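Subject: Re: [barkham-home] Towels, and where does everybody fold them?
Date: Sat 27 September

Hello all,

I have been meaning to answer this since it came through, and then the week got away from me the way they do once the schools are back. So forgive me if half the list has moved on to the jam jar question. I still want to talk about towels!

Quoting the original so that the newer people can follow along:

> Hi everyone, I'm fairly new to the Barkham list and this is my first
> post, so please be kind. We moved into a much smaller place in June
> and I no longer have a bed I can fold laundry on (it's a daybed and
> somebody is usually on it). The only flat surface of any size is our
> dining table, which is round. I have always folded on a long table
> or a bed and I can't get my towels to come out even any more. They
> look fine until I stack them and then they lean. Also the table has
> a plastic cover on it and things slide. Do I buy a folding board? I
> saw one from Skokex for 20 dollars and nearly ordered it. Or is
> there some way of doing it that I'm missing? And does anybody else
> keep half their life on the dining table, or is it just us?

First of all, welcome, and please don't worry about being new. We are a friendly bunch and there is nothing we like better than a laundry question. The thread about fitted sheets went on for most of June and I believe two people are still not speaking.

Second, no, it is not just you. I think most of us with small homes have one table that does everything. Ours is for meals, for homework, for sorting the mail, for wrapping presents, and for folding, and on a bad day it is for all of those at once. I gave up feeling guilty over it years ago. My own rule is only that I push things back toward the edge before I start and leave the middle free. I don't put them away, because if I stop to put them away I find a drawer that needs tidying and then the towels never get done.

Now, the round table. I fold on one too, and I had exactly your trouble when I started. With a long table you line the towel up with the edge without even thinking about it, and your hands learn to lean on that. A round table gives you no straight line anywhere, so you have to let the towel be its own ruler. Lay it out with the long side running left to right in front of you, and let the near edge come right up to you, even hang over a little if it needs to. Smooth it from the middle outward with flat hands. Then match corner to corner, and look only at the corners. If you look at the table you will go crooked every time, I promise.

I do mine in thirds the long way and then in half, and in half again if it's a bath towel. Some people do halves all the way. I don't believe it matters in the least so long as you do the same thing to every towel in the pile, and put all the folded edges facing the same way when you stack. A stack that leans usually has its thick sides all together. Turn every other one around and it will stand up much better.

My table for this looks out at the window, and I like it there very much, because I can see what I'm doing and because there's a sofa right behind it to drop the finished things on.

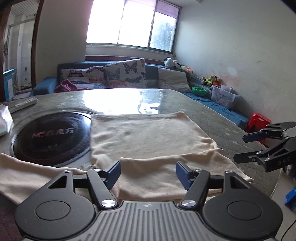

Võ wrote to me off the list to say that the clear cover is the real culprit and I should stop blaming the shape of the table, and that a second towel or an old cloth laid down first will keep the one you're folding from skating around. I think that is very good sense and I'm passing it along with permission. I had always just put up with the sliding. I tried it on Thursday with an old cotton sheet folded double, and I could pull a corner quite hard without the whole towel coming with it. The only nuisance is that you have to remember the sheet isn't part of the laundry. I folded it up with the bath towels and had to go and dig it out of the closet.

I would add one thing about those clear covers, since I have a soft spot for them. They are a blessing for meals and glue, but they do hold on to crumbs and drips around whatever is standing on them. Wipe yours and let it dry all the way before any clean cotton goes near it. If you cook at the table as well, with one of those portable cooktops, please make sure it's switched off and has cooled down before you spread anything out. I move my piles well over to the other side. I am not trying to scold anybody! It's only that a towel is bigger than you think when you shake it out.

As for the folding board, I would save your 20 dollars. I did own one once, a Humero, and it was perfectly nice for shirts, but my bath towels were wider than it was and I ended up folding them twice, once on the board and once properly. It went to the church sale. If somebody here has the Skokex one and loves it, do speak up, as I may be unfair and it may be a bigger size.

Two more small things and then I'll let you go.

If your towels have gone stiff they won't fold evenly whatever you do. Give them a good hard snap when they come off the line, one at each end, and use less detergent than the bottle tells you. I cut mine by half and they came back softer after three or four washes. I also skip the softener on towels entirely, although I know there are strong feelings on this list about that.

And if the daybed is always occupied, try doing the towels in little batches while you're waiting for something else, three or four at a time. I do mine while the rice is on. It's the big mountain of laundry that makes a person want a bigger house.

Do write back and tell us how the stack is behaving. I would also love to know what size your table is across, as mine is just wide enough for a bath towel opened once and I've often wondered whether I would like a bigger one or would only put more things on it.

Warm wishes to everybody, and I will get to the jam jars tomorrow if I can find my notes.

--
barkham-home mailing list
To leave the list, send a blank message with "unsubscribe" in the subject line.
Please trim long quotes when you reply.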